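Notebook, rim and net bench, 22 May 2020

Picked the free throw problem back up. The gym at Grenness has been locked since March and will stay that way for a while, so whatever we learn about rims this spring we learn from the shot logs and from the one rim we managed to carry out before they changed the locks. It's bolted to the wall by the sink. It is not regulation height. Nothing by the sink is.

For my own benefit, since I lost an hour this morning looking for it: the question is whether the Veklow breakaway rim at the east end plays softer than the fixed one at the west end, or whether the Grenness players only think so. They think so very firmly. Two of them would rather lose the coin toss than shoot at the west end in the second half.

The log has 955 free throws in it, both ends, practice only. I threw out the ones where the shooter's initials are missing and then put them back, because it is mostly the same shooter who forgets his initials and he is also the best one we have.

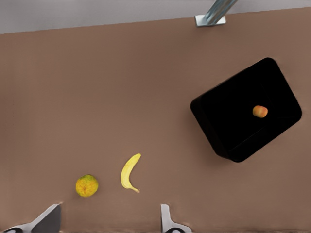

Sorting by end gave me a difference, and for a few minutes I was very pleased with myself. Then I sorted by time of day. Evening practice uses the east end almost all the time, and evening practice is when the seniors shoot. So I may have shown that seniors are better at free throws than freshmen, a result I could have had from any parent in the bleachers.

To do: match shooters across ends. Only count people who shot at least a handful at both. That's going to cut the log down to something embarrassing, but better embarrassing than wrong.

Drop test, wall rim. Same ball as last time (the Henríquez one with the scuffed valve panel), pumped to the usual pressure, released by hand from the top of the stepladder. I was aiming for the back of the rim. I hit the back of the rim on 5 tries and the paper towel dispenser on more than that. Notes on the 5:

Bounce is livelier with the spring preload backed off, the opposite of what I wrote in March. Went back and read the March page. The March page says "softer???" with three question marks and a coffee ring, so I'm going to call it an open finding.

Preload screw has no marks on it. I put a dot of nail polish at the current setting. Anyone who turns it, please write down how far, in turns, and don't write "a bit." We have four "a bit" entries in this book and I wrote three of them.

The net matters more than I expected. With the old nylon one on, a ball that rattles loses most of its sideways speed before it can climb back out. With the net off it simply leaves. All of the coaches' complaints about the west end date from the week they hung the new stiff net, and I have a bad feeling that the entire rim project is a net project. Grornunora sells the same net pre-washed, for more money. I am not paying somebody to do laundry. Ours is going in with the practice jerseys as soon as I can get near a machine.

Sent the above to the others before lunch and asked whether it was worth going on with the rim at all. 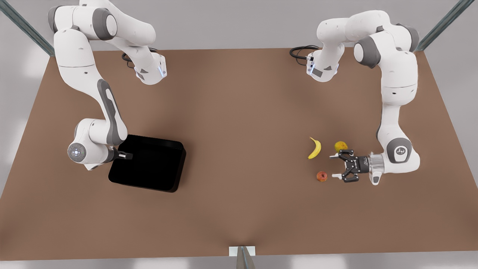 Rosaire Dufour wrote back that I should go on with it, but that I'm measuring the wrong miss. Back-rim misses are the ones shooters can live with, Rosaire says, and nobody at Grenness has ever complained about one; what they complain about is the short shot that touches the front and dies. On a soft rim it sometimes falls in anyway. So drop on the front, at a flat angle, and leave the stepladder out of it.

Annoyingly good point. A ball coming straight down is a fine test of what happens to a ball coming straight down, and I have yet to see a freshman shoot one.

Flat angle means a ramp. We have the gutter section left from the bowling ball thing, roughly 115 centimeters of it after I sawed off the cracked end. A basketball won't sit inside it but it might ride along the two lips if I shim them apart. Tried it on the floor with no rim involved. It rides fine and then wanders left. Either the gutter is bent or the floor is, and I don't own a level I trust.

Also from Rosaire: was the log kept by makes or by attempts? Attempts. I'm nearly sure it was attempts. Checking.

Checked. It was attempts until the second notebook, then makes for 2 pages, then attempts again in different handwriting. Pulled those pages and clipped them to the inside cover. The count above needs redoing without them.

Need before next session: level, shims, a second roll of paper towels.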